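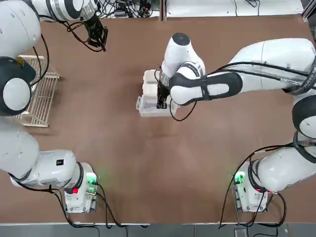
Section 3: Setting up the Rorkitz timer for a home skating rink

If you've made it this far, your backyard rink is flooded, frozen and more or less level, and you've got the timer out of its box. Good for you! I wrote this part of the guide after my own first winter with the thing at our place in Sternville, so the order below is the one I use, which isn't quite the order on the card that came in the lid.

Before you start, you'll need the two posts, the display, the charging cable and a tape measure. Charge everything indoors overnight. Cold batteries charge badly (mine wouldn't charge at all out in the garage in February) and the low battery light doesn't mean much once you're outside.

Setting up the posts

1. Pick your start line. I like the end closest to the house so I can hear the beep from the porch, but suit yourself.

2. Stand the two posts across from each other, one on each side of the ice, with the lenses facing in. Pack snow around the feet and stamp it down.

3. Set both lenses to the same height. Knee height on your smallest skater works well. Any lower and a stick blade will trip the beam, and you'll get some very flattering lap times.

4. Switch on the left post first, then the right. Wait for both lights to go solid green.

Note: If one light keeps blinking, the posts aren't lined up. Turn the blinking one a tiny bit at a time and give it a second to catch up. I used to swing it back and forth like a garden hose and it took me half the evening.

Caution: Keep the posts well back from the skating line, in the snowbank if you've got one. They're hard and they don't tip over nicely.

Pairing the display

5. Hold the centre button on the display until it shows PAIR, then let go.

6. Press the button on the left post once. The display beeps and goes to zeros.

7. Walk through the beam. The clock should start. Walk through again and it should stop. If it starts but won't stop, go back to step 4.

Choosing a distance

The display comes set for 200 metres, and it'll go up to 1000. It doesn't measure anything, it only counts laps, so you have to tell it how long a lap is. Measure down the middle of your track with the tape, corners included, and enter that under LAP. Pick your race distance under RACE and press the centre button to save.

Note: The Swanson display (the older one with the grey buttons) saves without asking. On the Landgate one you have to press twice, and I still forget. If your numbers vanish when you turn it off, that's probably why.

Caution: Don't chip ice off the lenses with a key or a skate guard. Bring the posts inside, let them thaw on a towel and wipe them with a soft cloth.

Putting it away

8. Turn off the display, then both posts.

9. Dry everything before it goes back in the box, and leave the lid open overnight.

The next section covers the false start beeper, which my neighbours would like you to keep on the low setting after supper.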